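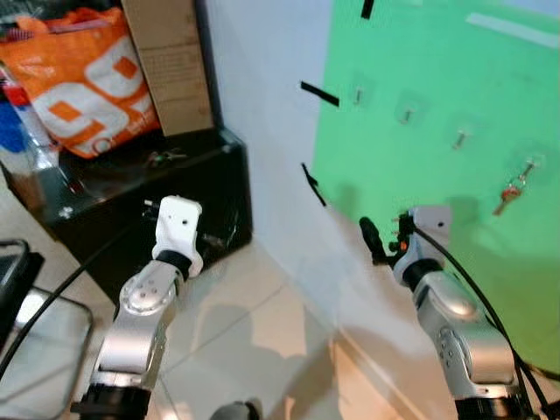
## "The planner is always right about something"

The person who maintains Orka would like it known that she did not choose the name. It was on the repository when she inherited it, along with 153 open issues and a test suite that passed on one laptop. Orka is the motion planner for a two-arm setup. It takes a goal, such as putting a key ring on a hook, and produces a path for each arm that does not go through the wall, the board or the other arm.

"Those are the big three," she says. "The furniture comes fourth."

We spoke on 21st July, shortly after she had merged the change that brought in Collik, the new collision checker. The old one treated every link of each arm as a fat cylinder, and was so cautious that anything near a wall counted as a crash. "It was a very safe system. It hardly ever moved."

Collik uses tighter shapes, and is allowed to know that a gripper near a board may be there on purpose. That sounds like a small thing until you ask how the planner knew before. It didn't. Someone had written a rule that switched off checking for the last bit of any approach, and had labelled it temporary. She found it in June, while looking for something else.

"I left the comment in," she says. "I moved it to the top of the file, where it can be a warning to the young."

### Two arms, one opinion

Most of our conversation was about waiting. Each arm gets its own plan, and a scheduler called Fu decides who goes first when the two plans want the same bit of air. Early versions of Fu were polite to a fault. Both arms would stop to let the other one pass, and then both would go, and then both would stop.

"Like two people in a corridor," she says, "except that people get embarrassed and it ends."

The fix was to give up on fairness. One arm now has priority for the whole task, and the other plans around it as if it were a slow piece of moving furniture. There is a cleverer method in a branch somewhere. It saves time on paper and takes longer to work out than it saves. I asked whether she would return to it. She said she thinks of it often and fondly, as one does of places one has no plans to visit.

Keys, she says, are a good test of all this for the annoying reason that they dangle. Orka plans for rigid things. A ring with a key on it is rigid in one place and does as it likes everywhere else, so the checker carries it as a soft blob below the fingers and adds 20 millimetres for luck. The word "luck" was in the code as a variable name. A reviewer asked for it to be changed to "margin", and she changed it, under protest.
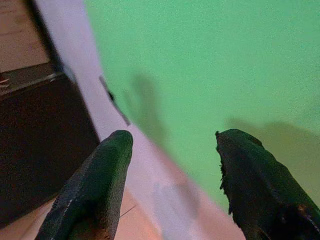 Perception is the part she talks about with least affection. The wrist cameras are there to correct the plan once the fingers are close, and close is where they have least to go on. A big flat patch of green offers very little to match against, and what the software does latch on to is often the grey blur of a shadow, which moves when the arm moves and so looks to a simple tracker like a very obliging landmark. The fingers are in view as well. The first mask for removing them was drawn from the tidy outline in the CAD file, and the tidy outline has no idea about the ragged edge on the right one, where the black covering has started to come away in little tufts. "According to the software, that fluff was a discovery," she says. "It kept finding it, and it was thrilled every time."

The mask is now learned from recorded runs and padded outwards, which costs some of the picture and a fair amount of pride. She did try replacing the covering in the file with a more honest shape. It was accurate for a short while.

### Playing it back

The tool she does like is Bodano, which records everything the planner believed at each step and plays it back next to the camera streams. It was written to settle arguments. Before Bodano, a bad grasp was the fault of control according to perception, and of perception according to control, and planning went out for lunch.

"Now we can see exactly whose fault it is, so people have stopped asking."

A replay takes over 40 seconds to load, a delay she has declined to fix. She says it gives everyone time to read the log. I asked if they do read the log.

"They get a drink," she says. "But they come back calmer."

Next on her list is a way for Orka to say why it has refused a goal. At present it returns a single line, "no path", for anything from a blocked hook to a typing mistake in the goal file. The new version will name the pair of shapes it thinks would touch. She has a draft working, and its first message informed her that the left arm was in collision with the left arm.

She checked, and it had a point. The wrist had been entered twice.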